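How I Re-Waterproof an Old Rain Jacket

My jacket came from the Busley thrift shop and by August it was soaking through at the shoulders. A new one was way out of my budget, so I tried bringing the old one back, and I've done it every year since (my sister Dewanti Jugah now drops hers off too!).

Start by checking the care label. If it says no tumble drying, stop here and look for a spray that cures in the air. Then empty the pockets, close every zipper and wash it at 40 degrees Celsius with a soap made for rainwear. Skip regular detergent and definitely skip fabric softener. I run a second rinse, and if I still see suds I run another.

Next, lay it out flat, front side up, and smooth down the sleeves. Any flat surface bigger than the jacket will do. 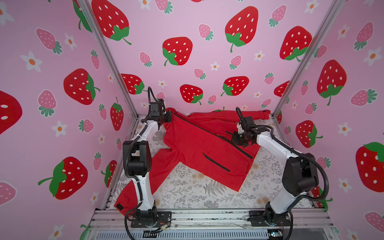 Red jacket spread out flat.

Now spray it while it's still damp. Hold the bottle about a hand's width away and go slowly over the shoulders, hood and cuffs, then flip it and do the back. Wait a couple of minutes and dab off the drips with a rag, or you'll get cloudy spots. I did, all down one sleeve.

Tumble dry on low until it feels dry all over. Let it cool, then flick some water on it. You want round beads that roll off. If a patch goes dark, spray just that patch and dry it again.

I wore mine up the Sakthorpe trail the next morning in a steady drizzle, and my shoulders stayed dry all the way to the parking lot.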